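Every workshop I have ever loved had a sheet of paper taped up somewhere, and on that sheet were the rules, and most of the rules had been written the morning after something went wrong. I have a real fondness for those sheets. But I have come around to thinking that we who work with robots lean on them too much, and that the rules worth having are the ones you can see from where you stand.

Take the line on the table. When I started at Covstead, our guidance on shared workspaces ran to 829 words, and I would bet my lunch that only Yoshinori Okabe had read them all, having typed them. What people did follow, every single day, was the tape. Inside the tape the arms may move, outside it they may not, and a visitor understands that in a minute or so without being handed a thing.

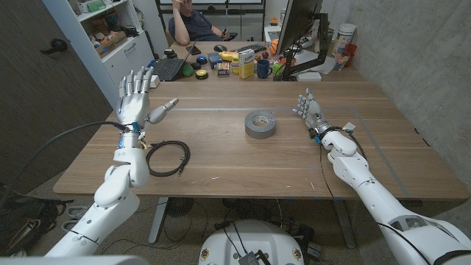

Okabe and I have argued about this for years, mostly over coffee, and he makes a fair point - tape peels, and a written rule doesn't. He would like each bench checked every 7 days, with somebody's initials beside the check, and I have slowly given in to him on that. I would add cables to the same check, and labels too, and I'd want whoever is sitting nearest to know where the stop is before anyone else touches a control.

Where I still dig in my heels is length. The folks at Panano once sent us their standard, a kind and thorough piece of work, and it was almost 100 pages long! I learned a good deal from it, but I could never ask a new hire to carry it around in her head. Give her 3 rules and a clear line, I say, and keep the long version in the drawer for the evenings when we feel like arguing again.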